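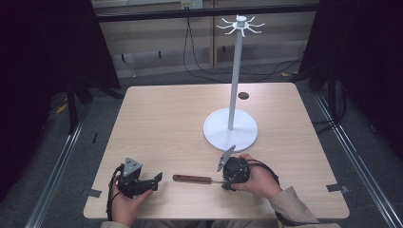 A screwdriver, two grippers and a long semester

Students in the Dronent robotics club have spent this term on one hand tool. The task is to pick up a screwdriver from the table and hold it steady, using black hand-held grippers.

Ritu Prajapati joined in July. She says the flat pickup is easy and the turn to upright is where people drop it. Her best run so far is 40 clean grasps in a session. 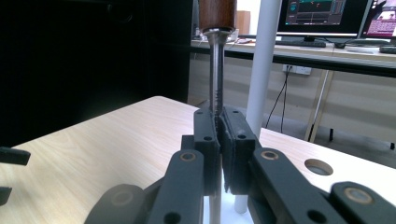
Dronent Robotics Club – Manipulation Team

Holding the tool by the shank, with the handle up, is the grip the team argues over most. Leobardo Nava wants the jaws closer to the handle. Angharad Gittins, who keeps the log, has 213 entries and no clear winner – 107 of them are hers.

The club meets again after the break, and new members can sign up with Gittins.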